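Service award recognises 628 volunteer callouts

Mar 16, 2026

The Nornlow District Emergency Services Association has named Boris Charvát, a deputy captain with the Nornlow Volunteer Fire Brigade, as the recipient of its annual Long Service and Community Safety Award. The award is made to a serving member whose contribution extends beyond operational duties. Deputy Captain Charvát was interviewed at the brigade station shortly after the decision was announced.

According to brigade records, he has attended 628 callouts since joining as a probationary member. They include structure fires, grass fires, road accidents and a large number of automatic alarms. He was nominated by his captain, Vendula Kadlec, and the nomination was supported by the district ambulance service.

"I was on the roof of the shed cleaning gutters when Vendula rang," he said. "I thought it was a job. I had one boot off the ladder before she got to the point."

Deputy Captain Charvát joined the brigade in the year after he moved to the district to take up work as a refrigeration mechanic. He had no background in emergency services and attended his first training night at the invitation of a neighbour. He described his first season as slow to begin and very busy at its close.

"We had a wet spring, and I spent it learning how to roll hose," he said. "Then in November the country dried out in a fortnight. We went to the fire at the Sầm orchard on the eastern road and stayed there until the following afternoon. I learned more in that shift than I had in all the months before it, mostly about drinking water and doing what I was told."

The Sầm orchard fire led the brigade to review its access arrangements for rural properties. Crews had lost time at a locked gate and at a culvert that could not carry the weight of a loaded tanker. Deputy Captain Charvát, then a firefighter, offered to map gates, culverts and static water supplies across the brigade's area. The work was done on evenings and weekends and took him most of two years.

"People think it was a computer project. It was mainly driving up to houses and asking if I could look at the dam," he said. "You get offered a lot of tea. You also find out who has moved, who is on oxygen at home and who would need help to leave. That went to the captain on paper, and we kept it up to date from then on."

The property register now covers 900 addresses and is carried in printed form in each appliance. Captain Kadlec said it had changed the way the brigade planned its response on days of high fire danger.

"Before the register, we relied on whoever was in the truck knowing the road," she said. "That works well until the person who knows the road is at work in another town. Boris understood that early, and he was prepared to do the tedious part."

Support for the nomination

The association received written statements from several members of the community. Anikó Fülöp, station manager with the district ambulance service, wrote in support of the joint road accident training that Deputy Captain Charvát has coordinated for the past six years. The exercises bring fire and ambulance personnel together to practise patient extrication.

"He asked our paramedics what they needed to see and reach in the first minutes, and he built the exercises from the answers," Ms Fülöp said when contacted for this article. "Our newer staff now arrive at a crash already knowing the firefighters by name. I regard that as a practical benefit to patients."

Asked about the exercises, Deputy Captain Charvát said the most useful part was often the discussion held afterwards over a meal in the engine bay. He said that one early session had ended in some disagreement over where the ambulance should park, and that the matter had been settled by walking the road together with a set of traffic cones.

The smoke alarm program

The award citation also refers to the home smoke alarm program, which the brigade offers to older residents and to households on low incomes. Members visit by appointment, test the existing alarms and replace any that have expired. Funding of $4,000 was provided by Greltus, a local building supplies merchant, and the brigade met the remaining costs from its annual open day.

Jarmila Čierny, whose home was visited in the first round of the program, said she had believed her alarm to be in good order.

"There was a light on it, so I assumed it was working," Mrs Čierny said. "Mr Charvát showed me the date on the back. It was older than my grandson. He put in a new one in the hallway and another near the bedroom, and he wrote the replacement date on my calendar for me."

Deputy Captain Charvát said he would like every household to check the date printed on its alarms, and to agree on a meeting place outside the home. He added that children generally took to the second task with more interest than their parents.
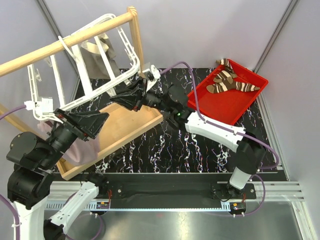

Recruitment and the coming year

The brigade will open its next intake of probationary members after the conclusion of the current fire season. Wai-kit Sin, who joined in the previous intake and works as a bookkeeper at Kelteck, has been asked to speak at the information evening. He completed his basic firefighter certificate under Deputy Captain Charvát's instruction.

"He doesn't raise his voice, and he will show you a thing as often as you ask," Mr Sin said. "I was slow with the breathing apparatus. He stayed back with me after training until I could put it on in the dark."

Deputy Captain Charvát said he intended to remain operational for as long as he could pass the annual fitness assessment, but that he hoped to hand over the property register to another member within the next year. He has begun taking newer firefighters on the rural visits so that residents will recognise them.

He also asked that his wife and two daughters be acknowledged in any account of the award. "They've eaten a lot of dinners with my plate in the oven," he said. "The pager goes and they move the car out of the driveway before I've found my keys."

The award will be presented at the association's annual dinner in the Nornlow Memorial Hall. Members wishing to attend should advise their brigade or unit secretary. Residents seeking a smoke alarm visit may leave their details at the fire station on any training night.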